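Sketier Paper Room: Gallery

Welcome, and thank you for stopping by our little page. If you have been to one of our folding evenings you will know most of this already, so feel free to scroll straight down to the pictures. If you haven't, pull up a chair, because I do tend to go on a bit when the subject is folded cards.

Sketier started with a kitchen drawer. My aunt kept every greeting card she was ever sent, and when the drawer came to me there were 1,437 of them in it (I went through the whole lot over one long June, with a great deal of tea). What I noticed, after the first few evenings, was that the cards I liked best were very often the plain ones. A good piece of colored paper, one fold, maybe a few words inside. They stood up nicely on the windowsill and they didn't shout at you. I began making my own that same month, and I have been at it ever since.

Pink is the color people ask us for more than any other. We have tried a good many pinks over the years, from a very pale shell to something close to raspberry, and we keep coming back to the warm ones with a bit of orange in them. Matte paper suits them best, to my eye. A shiny pink can look like candy wrapping, while a matte one has a softness to it that holds up in lamplight and daylight both — and it takes a pencil line beautifully, if you like to write your greeting out lightly before you go over it in ink.

The fold matters as much as the paper. We score first, always, with the back of a butter knife if there is nothing better in the house, and then bring the edges together slowly before pressing the crease. Press from the middle outward. If you want the card to stand, open it to a comfortable angle and let both halves share the weight. Too narrow and it topples at the first draft, too wide and it slides flat while you are admiring it. A little practice with scrap paper will teach your hands the angle much faster than I can teach it to you in writing.

Then there is the question of what you set it against, and I could talk about that until supper. I love a pale ground with a bit of geometry to it and something darker and busier behind. The patterned panels are the part I am fondest of, with their deep teal and the flowers and leaves drawn over it in thin pale pink, and golden ovals here and there to warm things up. Brijesh Bhardwaj, who helped me choose them, held out for a plain cream wall for quite a while, and he has been gracious about losing that argument.

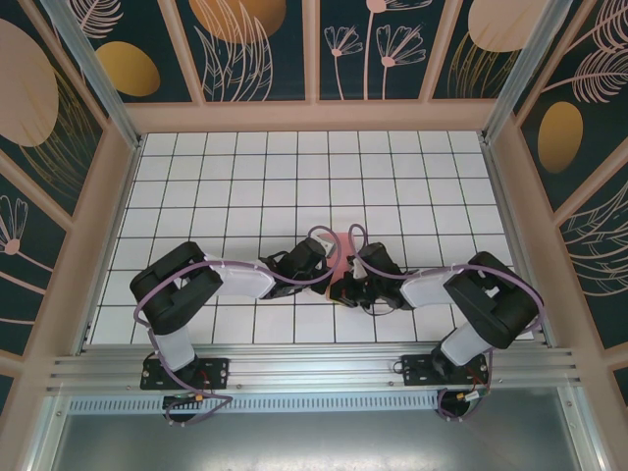
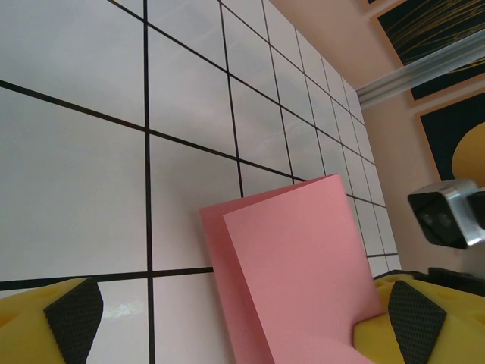
Pink on the white grid. The teal panels with their flowers and golden ovals are in the first picture, and the folded card is standing up in the second.

If you would like to try a card of your own at home, you don't need much. A sheet of heavier paper, a ruler, something blunt to score with, and a clean flat surface. Cut the sheet to twice the width you want, mark the middle at the top and bottom, score between the marks, and fold. My first 6 attempts all came out crooked, and I sent them anyway, and every one of them was warmly received. People are very kind about handmade things.

For those who like to plan a color scheme, I would put a salmon pink with dark teal any day of the year, and then add a touch of gold or mustard, only a touch. Gray-green works too, if you find teal too heavy for your room. Vika, our spring paper range, was built around those shades, and the Mernine envelopes were chosen to go with it. We cut 2,079 cards from the Vika papers last season and there is a small stack left, so do ask if there is a shade you have been hoping for.

Our next folding evening starts at 6:30 in the upstairs room at Bhatia, and there is tea from 6. Bring scissors if you have a pair you are fond of. Paper is on us, and you are welcome to take home whatever you make, crooked or straight.

More pictures will go up once I have sorted through them, probably in June.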